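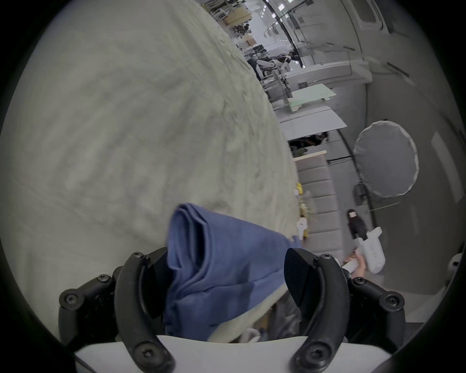 Blue cloth on the cream quilted blanket, couch to the right of the bed

Cream quilted blanket and dark laundry: how to avoid dye transfer when folding on the bed
Posted by Darcy Cloutier, 3 June 2026

I fold laundry on the bed. The bed is covered with a pale cream quilted blanket, and I have started to find faint blue marks on it, always on the side nearest the couch. The blanket is a Novard, bought in January. The blue things are cotton and have been through the wash 9 times at least. I wash at 50 °C with powder and take them out of the dryer at the end of the cycle.

Two things I want to know. Does dye move from one fabric to another by contact alone, or does it need moisture? And can the marks be removed without washing the whole blanket? It is too big for my machine, and the laundromat in Droltetville charges extra for quilted items.

Tags: laundry, bedding, dye transfer
1645 views

mullham_linens
Both, but moisture does most of it. Dry transfer is called crocking and comes from rubbing. Loose dye sits on the surface of the fiber and comes off on whatever it is pressed against. Dark blue and indigo are the usual offenders. Wet transfer is faster and goes deeper.

Check the dryer first. A folded hem or a thick seam can hold water when the rest of the piece feels dry. If it feels cool against the inside of your wrist, give it another ten minutes.

To test for crocking, rub a dry white cotton rag on the blue fabric 20 times with firm pressure. Repeat on a new spot with a damp rag. Color on the damp rag only means your drying is the problem. Color on both means the fabric still has loose dye, so wash it separately in cold water until the rag stays clean.

For the marks, use cool water with a little liquid detergent. Blot — do not scrub, the stitching lines on a quilted surface fray easily. Put a towel under the layer you are working on if you can reach it. Rinse by blotting with plain water. Try a corner first.

Lavoie111
just put a sheet down. problem solved

Darlene Cloutier
I agree with the sheet, but use a white one so you can see which item is shedding. I would add that oxygen bleach works on old marks if the care label allows it. Mix it fresh, leave it on for the time given on the box and rinse twice. Do not use chlorine bleach on cream, it can turn yellow. Mine did.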